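Dilomow Home Build Guide, Part 2: Setting Up and Running a Jewelry Sorting Task with Paired Hand-Held Grippers

Prepared by Corentin Sabatier. Reviewed by Jana Wegener. Last updated 02/02/2022.

Scope

This part of the guide covers the work that follows assembly. The builder is expected to have finished a left and a right gripper as set out in Part 1, and to have passed the pivot check at the end of that part. The instructions apply to work in a private home and to work at the shared benches in the Oneck workshop. Members using the Oneck benches must also follow the house rules posted there.

Before You Begin

The following items are required:

Two hand-held grippers, fully assembled
One shallow tin or tray with low sides
A mixed set of costume jewelry, including rigid pieces and strung pieces
A bed or table with a cloth cover
One log sheet for each session

Valuable or borrowed jewelry must not be used. Strands with worn thread should be set aside, as the fingers can pull harder than the operator expects.

Step 1. Prepare the Surface

Spread the cloth and smooth it by hand. A soft surface is preferred for this task. Beads dropped on a hard tabletop travel a long way, and thin bangles are difficult to pick up from one. Place the tin within easy reach of both grippers, with open cloth on at least one side to receive the pieces. It is not necessary to clear the whole room, but the operator must be able to stand or sit without leaning on the work surface.

Step 2. Load the Tin

Put the strung pieces in first and the rigid pieces after them. Do not lay the pieces out in order. The exercise is meant to test the fingers on items that touch and overlap, and a tidy tin teaches very little. A paper liner may be left in place provided it lies flat.

Step 3. Check the Grip

Close each gripper on a thin bangle and lift it clear of the tin. The two fingers should meet the band squarely. If the bangle turns as it rises, open the gripper, inspect the finger faces for wear, and try again with the band held nearer the middle of the pads.

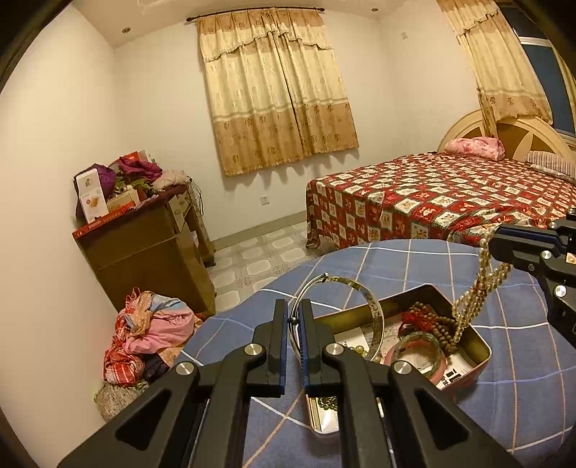 The same check is then made with a strand of beads. A strand should be taken at one point and raised slowly until its lower end is free. When it catches on another piece, stop, lower it, and use the second gripper to hold the other piece down. Pulling sideways is the most common cause of broken thread in the sessions logged to date.

Step 4. Adjust the Linkage

Grippers built with the Hamel pivot set may feel stiff when new. Back off each pivot by a quarter turn, work the arms through their full travel, and tighten until side play is gone. Both fingers must move by the same amount. If one leads the other, return to the alignment section of Part 1 before continuing. Do not oil the pivots while the pads are fitted.

Step 5. Run the Task

Begin with the fingers open and clear of the contents. Choose one piece, approach it from above, close, lift, and set it down on the cloth. Open the fingers fully before moving to the next piece. A half-open gripper tends to drag whatever lies beside the target.

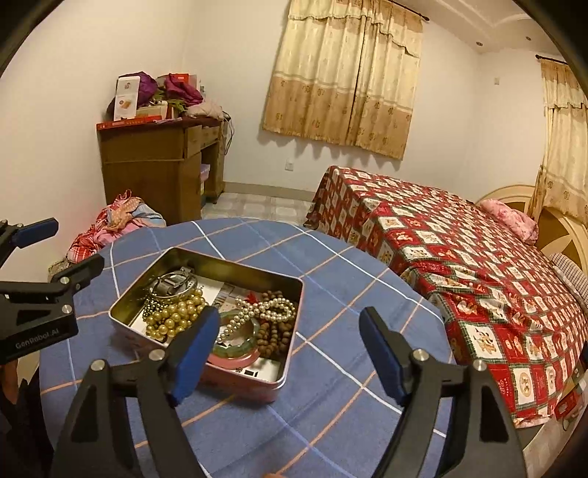

Work at an even pace. The operator should keep both wrists relaxed and should rest whenever the grip begins to tighten without intent. Either gripper may be used to lead, and the lead may change during a session. Note each change on the log sheet.

Step 6. Record the Session

Enter every attempt, including failed ones. An attempt counts as failed if the piece is dropped, if a second piece is lifted with it, or if the operator uses a bare hand to finish the move. The Plirkus log, which was opened in September, now holds 2,551 attempts. Nearly 700 of these involve strung beads, and further entries of that type are welcome.

Common Faults

Bangle slips out on closing: wipe the pads with a dry cloth and check that they are seated to the edge.

Strand slides through the fingers: take it between two beads and not across a single bead.

Small beads cannot be reached at the tin wall: tilt the wrist so that one finger passes down the inside of the wall first.

Fingers do not reopen fully: look for thread or cloth fiber wound on a pivot, and remove it with tweezers before the next attempt.

Storage

Remove any fiber from the pivots, close the fingers lightly, and store both grippers flat. Pads should not be left pressed together under load. Completed log sheets are to be placed in the Dilomow folder at the Oneck front desk or sent in with the monthly build report.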